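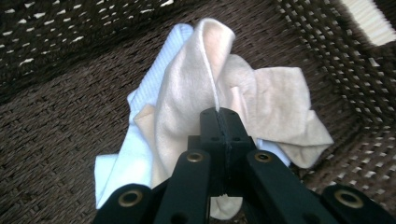
Werkstatt > Greifer > Pflege und Wartung

Handgreifer nach dem Wäschetag wieder flottmachen

Unser Handgreifer hat einen harten Alltag: Stofftücher aus dem Weidenkorb holen, ablegen, wieder von vorn. Tücher mit flauschiger Oberfläche sind dabei echt fies, die fusseln mir alles zu! Nach 300 Griffen nehme ich mir deshalb den Kopf vor. Das geht schnell und ihr braucht fast nichts dafür.

Was ihr braucht: Pinzette, weichen Pinsel, fusselfreies Tuch, etwas Isopropanol, einen kleinen Schraubendreher.

1. Strom weg und Backen ganz auf. Bitte nicht mit Gewalt aufdrücken, das nehmen die flachen Arme übel.

2. Zuerst kommt der Schlitz im Backenblock dran. Gerade wenn so ein dünner weißer Faden direkt in den Block hineinläuft, schaue ich ganz genau hin. Faden mit der Pinzette fassen und langsam in Schlitzrichtung herausziehen (wer reißt, hat nachher die Hälfte noch drin).

3. Jetzt die vier Messingösen an den Armen. Mit dem Pinsel rundherum ausbürsten, dann jeden Arm einzeln bewegen. Hakelt einer, sitzt meistens noch Flusen dahinter. Öl kommt bei mir da nicht dran - das landet sonst auf dem nächsten Tuch.

4. Backenflächen mit Isopropanol abwischen und trocknen lassen.

5. Zusammenfahren und gegen das Licht halten. Der Spalt soll oben und unten gleich breit sein, sonst die Klemmschraube lösen und den Block nachsetzen.

6. Probelauf: 50 Griffe, erst ein dünnes Tuch, dann ein dickes mit ordentlich Falten. Rutscht nichts weg, seid ihr fertig.

Den Tipp mit der Schlitzrichtung habe ich von Sandamali Debnath aus der Werkstatt in Gevdale. Seitdem habe ich keinen Block mehr zerlegen müssen - vorher war das im Februar gleich zweimal fällig.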